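Harbridge Extension Program
Health Coverage Basics - Handout 4
Flexible Spending Accounts and Dependent Care

Reading for this session: Course packet, section on account-based benefits.

1. Definition

A health flexible spending account (FSA) is set up by an employer. The employee chooses an amount before the plan year begins, and that amount is taken from pay before taxes. A dependent care account is separate, and money may not be moved between the two.

2. Worked case

Daza Freight runs its plan year from January. An employee elects 1766 dollars for the year and submits a dental claim of 271 dollars in the first month. The claim is payable in full, although only one month of deductions has been taken - this is the uniform coverage rule.

3. Unused funds

Plans may allow a carryover or a grace period, but are not required to offer either. Students should read the plan document before answering. 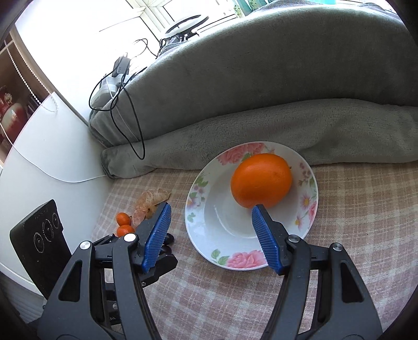 One participant in the previous term asked whether an employee who leaves with 211 dollars unspent can claim it later. In general, only expenses incurred before coverage ended may be claimed, within the plan's filing period, unless coverage is continued.

4. For next session

Compare the Gotora and Biser plan summaries in the packet. Note the filing deadline in each.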